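# ollevau-care-labels

Transcribed care labels from secondhand clothes, with a note on how each garment came out of the wash. Read the caveats before you quote a number from it.

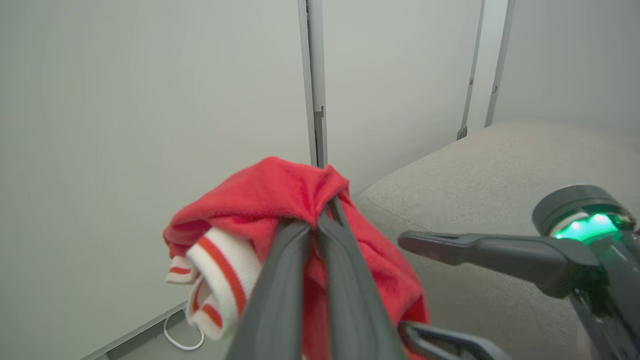

Solange Camargo read the first draft of this file and objected to the title, on the grounds that a care label records what a manufacturer is willing to be blamed for and has very little to do with care. I kept the title. Her objection is fair, though, and it applies to most of what follows.

## What's in it

- `labels.csv` — 1,044 rows, one per garment
- `washes.csv` — 696 rows, one per garment with a recorded wash
- `symbols.md` — the text codes we used for the wash symbols

The gap between the two tables is garments that were sold, given away or lost before anyone washed them. We did not fill in the missing results. Please don't do it for us.

## Where it came from

The clothes passed through the Ollevau swap room between spring and August. Mutua Masanja typed the labels. I ran the washes on the 2 machines in the back, which are different ages and don't agree on what "warm" means. The column `machine` tells you which one was used. If you drop that column your results will look cleaner and be worse.

## Columns in `labels.csv`

| column | meaning |
|---|---|
| `id` | our number, pinned to the garment |
| `fiber_text` | fiber content exactly as printed, spelling errors included |
| `wash_code` | symbol, coded per `symbols.md` |
| `dry_code` | same, for drying |
| `legible` | `yes`, `part`, `no` |
| `origin_text` | country as printed, often blank |

`legible` is a judgment call made by a tired person at a folding table. Two people would not always have picked the same value, and we never tested how often they'd differ.

## Columns in `washes.csv`

| column | meaning |
|---|---|
| `id` | matches `labels.csv` |
| `machine` | `A` or `B` |
| `followed` | whether the label instruction was followed |
| `shrink` | `none`, `some`, `bad` |
| `bleed` | whether color came off on the white test cloth |
| `pill` | `none`, `some`, `bad` |

No tape measure was involved in `shrink` until late in the project. Early rows were done by eye, against a paper outline. I would not build anything on `some`.

## What it can't tell you

**Whether labels are right.** I see this claimed a lot, usually by people selling detergent. To test a label you need new garments, matched pairs, and many washes. We had used clothes with unknown histories and one wash each. A sweater that didn't shrink for us may have done all its shrinking years ago in somebody else's basement.

**Whether "dry clean only" is a bluff.** The rows where we ignored it are mostly cheap polyester that nobody minded risking. The good wool went home unwashed, so the survivors look tougher than they should.

**Anything about brands.** We removed them. There were too few garments from any one maker, and I have no wish to read a ranking made from this.

## Known problems

- Fiber text is unreliable at the source. Some labels add up to more than 100 percent.
- Red and navy items are overrepresented in `bleed` checks. We expected them to run, so we tested them first, and when time was short we skipped the pale ones.
- A batch from the Wuisan drop-off has `dry_code` copied from the row above. Those rows are marked `dup?` and still need checking against the garments, most of which are gone.
- Cuffs and waistbands can be a different fiber from the body. Labels rarely say so, and our table has no place to put it.

## Has anyone used it?

Kindside asked for a copy to help write a laundry handout. I suggested they wash things cold and skip the data. Mikden's sorting guide uses our symbol codes, and that seems to me the most useful thing here.

## Corrections

Open an issue with the `id` and what you think is wrong. If you have the garment in front of you, say so — it carries more weight than a hunch. Changes to `fiber_text` need a readable photo of the label. I won't merge "fixed" spellings, because the misspellings are what was printed.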